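About Wulcombe Computer Reuse

Hello and welcome! We take in old desktop computers, pull them apart, clean them up and turn as many as we can back into machines somebody will want on their desk. We've been at it long enough to have strong opinions about screwdrivers, and we still get a little thrill when a tower that came in looking hopeless starts up with a cheerful beep.

How we got going

Wulcombe started with 2 workbenches in the back half of an old tile showroom and a trailer load of office towers from a business that was closing its doors. We thought we'd get through the lot over January and then go back to our normal lives. By the time the weather cooled we had put 100 computers back to work, mostly in homes with school-age kids, and the phone kept ringing. These days we pass on 600 finished machines a year and keep close to every bit of metal and board from the rest moving towards a recycler.

What we love about old desktops

Laptops are handy, but a full-size desktop is a joy to work on. There's room for your hands! You lay the case on its side, take off the side panel and everything is right there – power supply, board, memory slots, drive cage and all those bright cables. The office models are our favourites, with coloured plastic latches and handles marking the parts you can move. Whoever settled on that idea has our thanks.

What happens to a computer here

Every tower gets a ticket and a wipe-down before it goes near a bench. Drives are taken out early and erased or destroyed, whichever the donor has asked for. Memory and processors come out next, get tested on our Akstead rig and are sorted into labelled drawers by type. Bare boards are checked for swollen capacitors and bent socket pins, and then we decide whether the case is worth rebuilding or better off as spares. We do love a rebuild, but a good donor case can keep several others going.

Stripped-down towers on the bench, with the processor socket open and the cabling still in place:

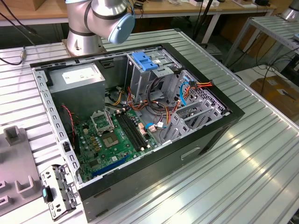
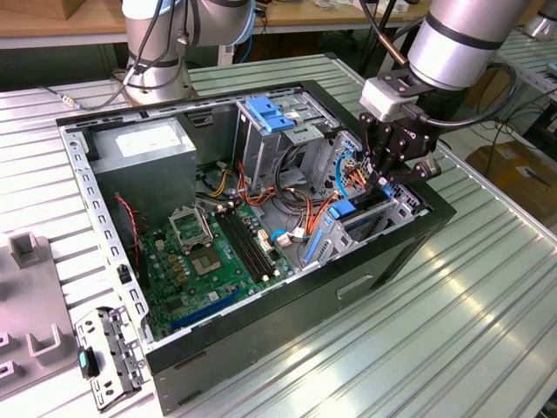
Parts and spares

Our parts shelf has grown to 2,000 tested items, from drive rails to power supplies, and it's open to anyone fixing their own computer. Bring the old part in if you can, or a clear note of the model. We label everything with our Trarnik tags, so if a part doesn't suit, just bring it back with the tag still on and we'll swap it.

Come and see us

The front counter is at the Hattori Lane end of the building, and the roller door on the side is for drop-offs. Please leave monitors at home for now, as we're full to the rafters. Keyboards and mice are always welcome – especially the wired ones.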